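Drolitz divided utensil holder — reviewed by Ebere Sani, 12th May

Most bench-top utensil holders fail in the same place, the drainage. Water runs down the handles, collects at the base and leaves a grey film that needs a bottle brush to shift. I have used the Drolitz daily since November, alongside a Brandes ceramic crock and a Temis wire basket.

The Drolitz is a squarish container, slightly tapered, with one divider. The taper allows it to nest for storage, though few households will own two. Capacity is adequate for a family of four if ladles and tongs live elsewhere. Mine cost $25, against $15 for the Temis. 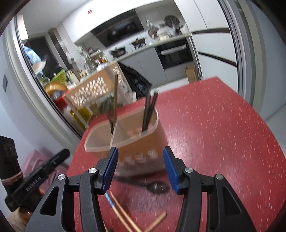
Divided holder in translucent peach-orange, with clear rim.

Stability depends on load. With long handles all on one side it will tip when knocked, and it did so twice in the first month. The Brandes, at nearly 200 g heavier, has not moved. Spreading the load across both compartments mostly fixes this.

Cleaning is straightforward. The divider lifts out on my unit, but the slot it sits in traps starch and needs a toothbrush every week or so. I ran it through the top rack of the dishwasher without warping. The colour has held.

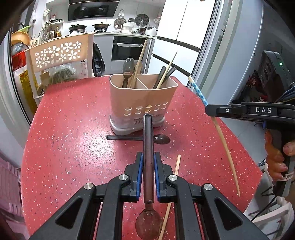 Long-handled brown spoon, with chopsticks and a smaller spoon on the table.

Chopsticks are the weak point. Thin ones lean out at a low angle and catch on sleeves — a third, narrower compartment would solve it. The Skorkano has one, but its walls are too short for serving spoons.

Recommended for mixed cutlery at the table. For heavy cooking tools, buy the Brandes.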